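Ticket: Open day demo, hallway run
Opened by: Chiamaka Nwankwo
Site: Tudby
Status: Open (was closed by Pliravlow, reopened by me)
Date: February 18, 2024

Problem: During the visitor demo the simulated robot stopped in the hallway and stayed there. The Pliravlow presenter told the group it was "planning". It planned for 16 minutes. I had 20 people standing behind me and the next group at the door.

Pliravlow reply: Unable to reproduce. Please restart the viewer and confirm the Gillier house is loaded.

My reply: Restarted, house confirmed, same stop on the second try. Please don't close this again on the strength of a restart.
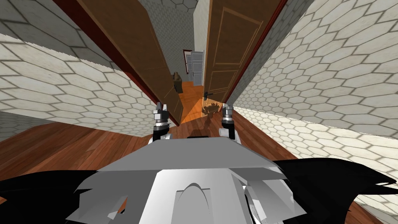
I'd like to know what the clearance setting was on the day. The notes I was given say 5 cm, the presenter said 40, and those can't both be right. With two brown doors standing ajar into the hallway, one on each side, and both grippers held out in front, the bigger figure might leave the planner no route at all. That's my guess, and I'd sooner see the log than another guess from your side.

Pliravlow reply: We suggest closing the doors in the house file before a demo.

My reply: The flyer said "any home, as you left it". I leave doors open. So did most of the visitors, going by their questions. Arnardóttir asked for the same log in November and is still waiting.

Next step: Pliravlow to send the planner log and the clearance value. No further demos at Tudby until I have both.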